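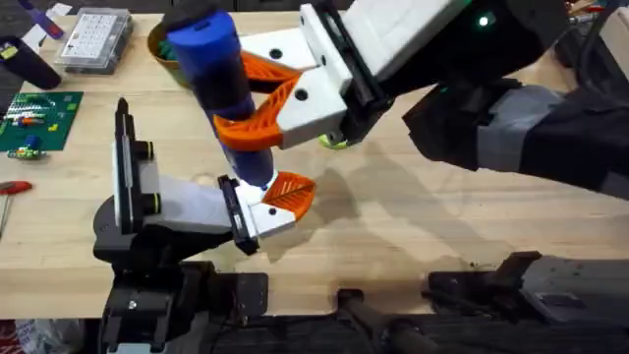

Rosemarie Kramer wrote in to ask why her two arms drop the part on the handover when each of them, run alone, passes every grip test in the Kiltix setup menu. She had already replaced the finger pads and turned the force up twice. The second change made it worse.

I hear some version of this every month, and the usual advice is "more force." I don't believe in it. A dropped handover is mostly a timing and position fault, and extra force hides it until the part is heavier or the pads are worn. Work through the steps in this order and leave the force setting for last.

Before you start

Put both arms in reduced speed and keep the stop button where you can reach it without leaning over the table. Keep your hands out from between the grippers, even at reduced speed. Two arms closing on one part can trap a finger from two directions, and the collision limit on one controller knows nothing about the other. If your arms share a stop circuit, test it now with both moving. I have seen a cell where pressing stop froze the left arm and the right one carried on to its next point.

Step 1. Read the log before touching anything

Kiltix keeps the last 987 events and then overwrites them, so save the file first. Look for the last "grip confirmed" line before the drop. Ours came from a Wumbei gripper that reported a confirmed grip 213 ms before the fingers had stopped moving. The giving arm took that message at its word and let go.

Be suspicious of the word "confirmed." On many grippers it means the motor current crossed a threshold. It can cross because the finger touched the part, or because it touched the other gripper.

Step 2. Stop in mid-handover

Add a pause at the point where both arms have hold of the part, before either one releases. Look at it from the side. With soft ribbed fingers, check whether they bend around the part or only press on it. With a tall, narrow part, check the tilt. If one arm grips near the top and the other supports the bottom, a small height error in the lower arm will push the part up through the upper fingers or leave it hanging with nothing under it. Both look fine from above.

Write down the position readings for each arm. Resume, let it finish, and repeat the pause 5 times. If the readings agree but the part sits differently each time, your trouble is in the pickup and you should go fix that first.

Step 3. Recheck the shared frame

Each arm knows where it is relative to its own base. The offset between the bases is a number somebody typed in, maybe in December, maybe before the table was moved. Jog both arms to the same reference pin and compare. The Tukiline manual says to do this once at installation. I do it after any bump, and after anyone has had a wrench on the mounts.

Step 4. Delay the release

Make the giving arm wait for two things: the grip message, and no finger movement for a set time. I began at 300 ms and kept it. Yes, it costs cycle time. Astar sells an add-on that claims to handle this for you, and I haven't seen a test of it that I'd trust.

Step 5. Now look at force

Go back to the factory value and run a long batch. We did 142 handovers on a Saturday with the force at default and had one drop, which the log put down to a bad pickup. I'm not calling that solved - one batch on one part proves very little.

If you still get drops after all this, raise the force one notch at a time and watch the part for tilt at each notch. When the tilt starts to grow, go back a notch and check Step 3 again.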